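Cletix Breathable Indoor Car Cover – Saloon and Coupé, Classic Fit

Product code: CX 233
Availability: in stock, normally sent out the next working day
Sizes: Small, Medium, Large, Estate

Overview

The Cletix Breathable Indoor Cover is made for classic cars that spend most of the year in a garage, barn or shared storage unit. It keeps dust, bird droppings and light knocks off the paint and lets moisture out from underneath. It is not waterproof and should not be used outside. If your car lives on a drive, look at the Cletix Four Season cover instead, which has a different outer layer and a heavier hem.

The fabric is a stretch knit with a brushed inner face. It pulls over door mirrors and most overriders without needing separate pockets. Cars with wing mirrors mounted well forward, as on many British saloons of the 1960s, may need the next size up.

Choosing a size

Measure the car from the furthest point at the front to the furthest point at the back, bumpers included. Don't rely on the length printed in the handbook, as this sometimes leaves out overriders and towing brackets.

Small suits most two-seater sports cars and small saloons. Medium covers the typical family saloon of the 1950s to 1970s. Large is for executive saloons and longer coupés. Estate has a squared-off tail and should not be ordered for a fastback, where it will sag over the rear window.

Roof racks, spotlights on a bar and tall aerials should come off before the cover goes on. A soft top is fine provided it is dry and fully up.

Fitting

1. Wash the car and let it dry completely. Grit trapped under any cover will mark the paint.
2. Let the engine and exhaust cool.
3. Find the label marked FRONT and place it over the front bumper.
4. Unroll the cover along the roof and tuck the elastic under the rear bumper.
5. Work down each side and pull the hem over the sills.
6. Clip the centre strap under the car if the garage is draughty.

Two people can do this in a couple of minutes. One person can manage with the Small and Medium, but the Large is easier with help. Take the cover off by folding both sides up on to the roof and rolling it from the back, so that the inner face stays clean.

Try it before you buy

All four sizes can be seen at our Nultimstead counter, along with fabric samples of the Four Season. You are welcome to bring the car. There is room for one vehicle at a time in the covered bay, so please ring ahead if you want a trial fitting. Rolls and hot drinks are put out on Saturday mornings.
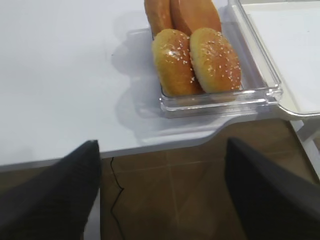 Four bread rolls in a clear plastic tray

Trial fittings are free and there is no need to place an order on the day. Covers that have been tried on a dusty car will be charged for, so please give it a wash first.

Care

Shake the cover out before washing. Machine wash at 30 degrees on a gentle cycle with a small amount of liquid detergent. Leave out fabric softener, which clogs the knit and stops it breathing. The Large and Estate covers are too big for most home machines and are better taken to a launderette. Dry on a line. Do not tumble dry or iron.

Small tears can be mended with the Fesent patch kit, sold separately. The patches are sewn on, and the colour match is close on grey and dark blue but less so on red.

Specification

Fabric weight: 200 gsm
Outer: polyester and elastane knit
Inner: brushed, unbleached
Hem: fully elasticated
Strap: one, centre, with plastic clip
Colours: grey, dark blue, red
Supplied with: drawstring storage bag
Guarantee: two years against faults in the stitching and elastic

Price

Small and Medium £56. For Large, Estate and red covers in any size, please ask at the counter or use the enquiry form. The strap can be bought as a spare.

Questions we are often asked

Can I use it in a damp garage? Yes, but a cover won't cure the damp. Air needs to move around the car, so leave a gap at the walls and open the doors on dry days.

Will it fit over a battery conditioner lead? Yes. Run the lead out under the hem at the front, away from the strap.

Is it the same as the old Crabtree cover? No. We stopped selling the Crabtree in 2000. The Cletix is lighter and has more stretch. Crabtree straps do not fit the Cletix clip.

Can I have one made for my car? Made-to-measure orders are taken until the end of September for delivery before winter. We need six measurements and a side-on photograph.

Returns

Unused covers can be sent back in the original bag within 30 days. Please include the order number – parcels without one take longer to sort out.

Prices and details on this page last checked Apr 1, 2019.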